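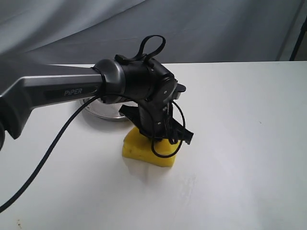
T. Gebretsadik

Chapter 6
Wiping, Spills and the Shift: Automating Cleaning Work

Cleaning is among the last tasks in a food plant to be automated. Filling, capping and labeling repeat the same motion on the same part. A wipe-down does not. The location, size and thickness of a spill vary, and a worker judges all of them at a glance.

This chapter follows the Drarero bottling plant at Lastport, where bench cleaning in the sampling room was moved from hand work to an arm with a two-finger gripper. Before the change, each shift logged the wipe-downs on paper under task code 906. The benches were cleaned by the same people who drew the samples, and sampling stopped while they did it.

6.1 The task as a sequence

For planning purposes the job is divided into locating the spill, gripping the sponge, wiping, and returning the sponge to its place. Gripping deserves more attention than it usually gets. Foam compresses, so the force that holds it also changes its shape and the area left in contact with the bench. Cables must be routed with enough slack for the wrist to turn.

A small spill on a white bench is the simplest case. The amber liquid contrasts with the surface, and the dish and sponge are far enough away to leave it exposed on all sides. Clear liquids and steel benches are harder and are treated in Section 6.4.
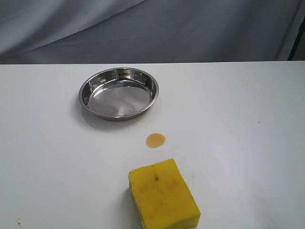 6.2 What changes for the operator

At Lastport no positions were removed, but the content of the job shifted. Operators now replace sponges, inspect the bench after each cycle and clear faults through the Lader control panel. The plant set a limit of 100 cycles per sponge – a figure the operators may lower if the foam is stained or torn.

Training took 2 shifts per operator. Pay grades were reviewed later, a delay that caused friction and is discussed in Section 6.5.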